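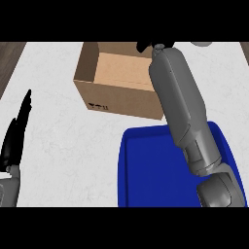 Open day at Holtix, simulator station. Box, blue tray, two gray arms, zero actual cardboard.

Spent an August afternoon at the Holtix open day in Stastthorpe. I was promised robots. The first thing they showed me was a robot in a computer, which is like going to the zoo and getting the screensaver.

The demo is called Halim. Both arms get rehearsed in simulation before anyone lets them near real boxes. The guide said the packing routine had been run 2,000 times. I have packed for vacation maybe 400 times in my life and still forget socks, so fine, point to the robot.

Somebody drew the little shipping symbols on the front of that box. It's a box that can't be shipped. I think about this person a lot now.

They let visitors pick the next run. A kid ahead of me asked if it could throw the tray. There was a pause at the desk long enough that I'm pretty sure it can.

The scoreboard on the wall had Halim at 71 good runs for the day and 11 bad ones. I asked what a bad one looks like. "Expensive, if it was real." OK!

Real hardware was in the next room behind a rope, built with Jandico, going much slower than I expected. I watched it for a whole cup of coffee. Very soothing. Would not hire it to move my apartment yet.

Free tote bag, though. I packed it myself, first try.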